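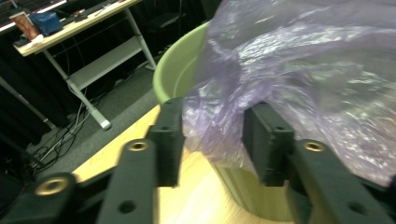 Nives Gentile
Don't book the through ticket. Get one to Zidcombe and a separate return from there, it came out cheaper every time I looked, and you can break the journey without anyone minding.

fellrunner_pat
Depends on the day's trains though. With two separate tickets you're stuck if the first one is late and you've booked a fixed seat on the second. I'd pay the extra.

marrowfat
Can I just go back to the original question, which was how to get from Zidcombe to Kerkthorpe with luggage and no car. We're going in July, 4 of us, two cases and a pushchair. The train only goes as far as Zitumthorpe as far as I can see.

fellrunner_pat
Yes, Zitumthorpe is the end of the line. Then it's the bus from outside the station. Steiner run it. Last one leaves before six, so don't get the late afternoon train.

Nives Gentile
The Steiner bus takes folded pushchairs in the hold. Cases too. Have the right change, the card reader was out of order both times I went.

oddsocks
Card reader worked for me at Easter.

oldbranchline
I'd skip the train altogether. There's a coach from Zidcombe that goes straight to Kerkthorpe harbour, one change fewer. It takes longer but you sit down once and that's it. With small children I know which I'd choose.

marrowfat
How much longer?

oldbranchline
We were on it for more than 2 hours. There is a stop halfway with toilets and a kiosk.

fellrunner_pat
And it goes over the tops, so if any of them get travel sick I'd think twice. My youngest was ill on that road and we still had an hour to go. The train follows the river and is flat nearly all the way.

oldbranchline
Fair point about the road. Sit near the front.

oddsocks
Where are you staying? If it's up by the church, the Steiner stop at the top of the hill is nearer than the harbour. From the harbour it's 800 metres and all of it uphill, on cobbles for the first 100. I wouldn't push a pushchair up there with cases as well.

marrowfat
It is by the church. That probably settles it then, train and bus. Do you need to book the bus?

Nives Gentile
No, you can't. Just be at the stop ten minutes early in summer, walkers fill it up.

marrowfat
Thanks all. Will look at the split tickets tonight.

fellrunner_pat
If you do split them, get the flexible one for the second leg.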